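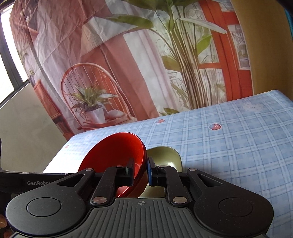 Red bowl and green bowl on my blue plaid tablecloth

Accept cookies to continue. We use cookies to remember your login and preferences.

Home | Forums | Kitchen and Table | New posts | Search | Log in

Thread: Washing a cotton tablecloth with old oil spots - is vinegar a myth?

kerari_k
Hello everyone. I have a light blue plaid tablecloth which I use every day, and it has collected oil spots over two years. Mostly salad dressing and once a whole spoon of chili oil. I washed it at 40 degrees with normal powder and the spots became paler but they did not leave. My neighbour told me to soak it in white vinegar overnight. On another site I read that vinegar does nothing for oil. I would like to know who is right before I buy three bottles of it.

The label is cut off, but I am quite sure it is cotton. I don't want to lose the blue colour. Thank you in advance for any advice, and please excuse my English.

Marmalade Jen
Dish soap. The plain kind, no moisturiser in it. Rub it in dry, before any water touches the cloth, leave it 30 minutes, then wash as hot as the fabric can stand. Vinegar is for kettles.

tolley_b
I disagree with Jen about the hot part. If there is still oil in there, heat can set it. I always go warm for the first wash, look at it in daylight, and only go hot when I'm sure. And never the dryer until the mark is gone. I have ruined a very nice grey runner that way.

Marmalade Jen
Dryer, agreed. But hot water in the machine has never set an oil mark for me, and I've been washing tablecloths for a cafe since I was nineteen. Oil lets go in hot water. It's egg and milk you have to start cold.

kerari_k
Thank you both. So for oil it is soap first, and for egg it is cold water first. What should I do if there is both? The oldest spot is from mayonnaise, I think.

tolley_b
Ha, mayonnaise is the worst of both worlds. Cold rinse from the back of the cloth, then dish soap, then warm. Do it twice if you have to.

Kazuhiro Sekiguchi
I want to say a word for vinegar, with care. It will not dissolve oil, this is true. But in my town the water is very hard, and the powder leaves a grey film on cotton. The old film holds the old oil. When I add half a cup of white vinegar to the rinse, the cloth comes out softer and the next wash works better. So perhaps your neighbour is right by accident.

Please do not mix it with bleach. I write this because my brother-in-law did it in a small bathroom.

Marmalade Jen
OK, I'll give you that one for hard water. I'd still use washing soda in the wash itself. Cheaper and it does more.

pip_in_ballarat
Has anyone tried the Lumenta stain bar? My sister swears by it. I bought one and it lifted the oil, but it also lifted some of the colour from a navy napkin. So test a corner first, especially with anything blue.

kerari_k
This makes me nervous! I will test on the hem, where it hangs down at the wall side.

Another question. Does it help to hang it in the sun? In January we have very strong sun on the balcony.

tolley_b
Sun will fade your blue long before it fades the oil. It's great for tomato and curry though, turmeric especially. If you do hang it out, put it inside out and bring it in after lunch.

Kazuhiro Sekiguchi
For turmeric, yes. I had a white cloth which was yellow in the morning and nearly clean by four o'clock. For a coloured cloth I use the shade only.

sultetti_fan
Going to be the grump here. A cloth you eat on every day is going to have spots. Mine has 100 of them and I stopped looking. Put a plate over it.

Marmalade Jen
There's always one :)

kerari_k
I come back with the result. I did the mayonnaise spot like tolley_b said - cold from the back, soap, warm wash - and I did it twice. It is gone. For the chili oil I followed Jen and used dish soap on the dry cloth, then a 60 degree wash. There is still a small orange shadow, but you must know where it is to find it. The blue is the same as before, I compared it with a napkin from the same set that I never use.

I put half a cup of vinegar in the last rinse, for Kazuhiro. It is softer, but the cloth came out with more creases than usual. Is this from the vinegar or from the hot wash?

tolley_b
Hot wash plus a full spin, I'd say. Drop the spin and hang it while it's still properly wet. Glad the mayo's gone.

Marmalade Jen
What tolley said. And do the orange bit once more before you iron it.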